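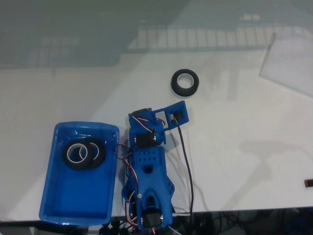

Black tape on white cores, with two rolls in a shallow blue tray and a third on the tabletop.

Tape roll storage

A tape roll is a length of adhesive tape wound on a rigid ring, called the core. The core keeps the opening round, carries the load when the roll is hung on a peg or spindle, and gives the user a place to hold the roll while pulling. Cores are commonly made of cardboard or plastic.

Winding
Tape is wound with the adhesive side facing the core, so that each turn sticks to the back of the turn beneath it. The force needed to pull the free end away is called the unwind force. It varies with the adhesive, the backing, the temperature and the age of the roll. Tape wound too tightly may shrink back after it is applied. Tape wound too loosely may slide sideways on the core, a fault known as telescoping.

Flat storage
Small rolls are usually kept flat, resting on one side face. In this position the weight of the roll does not press on the curved outer surface, and the roll cannot travel across a bench. Soft adhesives can creep out at the edges of the winding and pick up dust or bond to the surface below. Release paper is placed between stacked rolls where this is a concern.

Trays
Open trays are used for rolls in regular use. A shallow wall retains the rolls and leaves them easy to grip by the outer edge or through the core. Rolls that overlap rest at an angle, with pressure concentrated where their edges meet. This matters little over a working day but can mark the edge of a soft vinyl roll in long storage. Smooth plastic trays can be wiped clean of adhesive residue.

In her handbook Bench Stores (Saltus), Iolanda Tavares separates tray stock from shelf stock and recommends that the oldest roll be moved to the tray first. The handbook lists 54 tape types and gives a storage note for each.

See also
Adhesive tape
Core (winding)
Telescoping (winding fault)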